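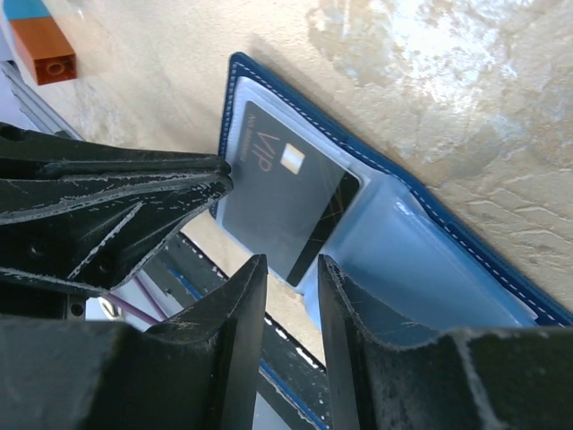

Shabani Magesa told me that a person who loses a wallet does not miss the money first. The money he forgets by evening. What he misses for weeks are the cards, one after another, each time he stands at some counter and reaches for it.

I was thinking of his words in June, when I lost my own wallet on the bus to Kinyua. I had left my country eleven years before with one bank card and one identity card, and I was surprised how long the list became when I sat at the kitchen table and tried to write down what was gone. The bank card, the health insurance, the residence permit. The library. The swimming pool, with three visits still on it. The cinema, the supermarket, the pharmacy, the place where I used to get my shoes repaired and which closed two winters ago. I wrote the shoe repair on the list also. I don't know why, there was nobody to call.

It is said often that the plastic card is dying. The telephone does everything now, and my neighbor's son, who is nineteen, leaves home with a phone and one key. But the people I met for this article do not live like this, and I think there are more of them than the advertisements suggest.

The counter at Plusano

Plusano is a grocery store with four cash registers and a loyalty card. You receive one point for each dollar, and when you have enough points you may choose a gift from a shelf behind the customer desk. On my visit the shelf had towels, a thermos, a set of knives and a very large stuffed rabbit. The rabbit, I was told, costs more points than the knives.

Last year the store introduced an application for the phone. The manager expected that in some months the cards could be stopped. She showed me the drawer where the new cards are kept and it is still being refilled. Customers download the application, she said, they use it two times, and then comes a day when the battery is empty or the signal does not reach the dairy section, and after this day they ask for a card again. Older customers have another method. They give the card number by heart. One man says it so fast that only one cashier can type it, and he waits for her line even if it is the longest.

I asked if the points are really important for people. She thought about it. For some families, yes, she said, in the last week of the month. For the others it is more that they started to collect and do not like to stop.

A cinema that stamps

At Cinside, the small cinema two streets away, the membership is made of thick paper folded in half. Inside are seven squares. After the seventh stamp the next film is free. The stamp has the form of a film reel, but the rubber is old and it prints something closer to a button.

There are 538 members at present. Their names are in a book, an actual book with lines, and beside it in a computer file, because the book was once left under a leaking window. The woman in the ticket booth let me look through the pages of the book. Some members have joined three or four times under different surnames, and from this you can follow a marriage, and in two cases also the end of it. She knows which ones. She did not tell me.

What I liked at Cinside is that a card can be lent. A student comes with the card of his aunt, it gets a stamp, and perhaps the aunt sees the free film and perhaps he does. A system on a phone would ask for a password. In the booth they only ask whose turn it is.

What is kept behind the others

Magesa teaches evening classes in bookbinding, and for many years he has had the habit of asking new students to put on the table something from their wallet which has no use anymore. It began as an exercise in paper and glue, because he wanted them to look at how a thing is folded and where it breaks. It became something different. People took out a student card from a university that changed its name, a visiting card of a father, a ticket for a ferry. One woman had the appointment card of a dentist in a city where she lived for only four months. She had no pain there and no friends, Magesa remembers, and she could not explain the dentist.

He does not think we keep these objects for memory exactly. His opinion is that a wallet is the only drawer we carry, and that a drawer will fill itself. When I asked him what he has in his, he laughed and put his hand on his pocket.

In my language the word for a card and the word for a map are the same, and I confess that for my first years in English I mixed them. I asked a bus driver for a monthly map. He understood me, and the mistake was not so stupid. The cards said where I was allowed to go: the pool, the reading room, the clinic on the hill.

Replacing

It took me the rest of June and half of the next month to become complete again. The bank was quick, and the new card came by mail before I had finished worrying. The library took a dollar and a signature. The insurance company transferred me between departments and I learned their music very well. For the residence permit I waited in a hall with a number in my hand, next to a man who was reading a brochure of Avow, a company which offers to keep all your documents in one digital place. He read it until the last page, folded it and used it to fan himself. It was a hot morning. When his number was called he left the brochure on the chair and I put it in my bag.

The brochure is not badly written. It promises that you will never again search through your pockets. I believe them, and perhaps I will sign up in the end, for the insurance alone. But the pool does not work with Avow, and neither does Cinside, and Plusano has its own application.

My new permit is dated July 15, 2025. The photograph is better than the old one, in which I look like somebody waiting for bad news. Still, I would like to have that one back. I was thirty-one in it and had on a borrowed jacket, and the collar was visible.

The wallet itself has not come back. I call the bus company on Fridays. They are polite, they go to look on the shelf, and I can hear them moving the umbrellas. At the pool the cashier found my name and gave me the three visits on a new card, and I have used one of them.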